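Cleaning the back bedroom, one bedside cabinet at a time

Posted 10/26/19
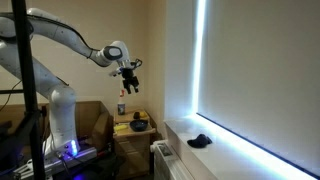
How often does a spare room need a proper clean?

Twice a year is enough for most of them, with a quick dust in between if the door is kept shut. Ours gets one in January and another when the clocks are about to change. If somebody is sleeping in there regularly, treat it like any other bedroom.

I started with the little bedside cabinet. It is light wood with a drawer, and it ends up holding whatever I carry upstairs. Today that meant a spray bottle with a red and white trigger, a yellow sponge and a black bowl. I like to have the cleaning things at waist height. If I put them on the floor I kick them.

We bought the cabinet second-hand when we moved to Vumville, from a house clearance shop called Poulain. It cost 26 pounds. The drawer sticks in damp weather and I have rubbed a candle along the runners a few times, which helps for a month or two. It has a white ring on the top from a mug. I have tried mayonnaise, toothpaste and a warm iron through a tea towel, and the ring is still there, though fainter.

For the wood I use warm water with a very small squirt of washing-up liquid. The sponge has to be wrung out hard. Wipe with the grain, go over it again with plain water, then dry it straight away with an old pillowcase. I gave up on spray polish years ago. It left a film, and the dust stuck to it.

The drawer took longer than the rest of the cabinet. It had in it:

two dead torches
a Brusen radio manual (the radio went to the tip in our last house)
a bag of curtain hooks
a foreign phrase book
77p in coppers and one five pence piece

I kept the curtain hooks and the money.

Next to the cabinet is the big brown cardboard box, flaps open. I use one box for everything that is leaving the room and I don't sort it until the end. I used to have separate piles for charity, tip and loft, and I spent more time moving things between piles than cleaning. The Tekance boxes from the removal firm are the best I have had for this. They are stiff enough to stand up by themselves and they fold flat afterwards. We had almost 4000 books and records when we moved, so there were plenty of boxes left over.

The window was the last job. The roller blind is white and it shows every mark. I do it in place, pulled right down, working from the top with a cloth that is barely damp. Too much water leaves a tide line – I found that out on the kitchen one. Light still gets in down the side and along the bottom, so a visitor who needs proper darkness would want a curtain as well. I have the hooks now, at least.

The sill is painted white and needs doing more often than anything else in the room. There is a dark navy cloth on it that I keep for the glass and the sill and don't use on furniture. It gets washed on its own with no fabric softener, which makes cloths smear.

Skirting boards I did on my knees with the same water as the cabinet, changed once. The beige walls I left alone apart from one scuff by the door. They could do with a coat of paint but that can wait until January, when I have a week off and it is too cold to do anything in the garden.

Still to do: the top of the wardrobe, the lampshade, and a decision about the box.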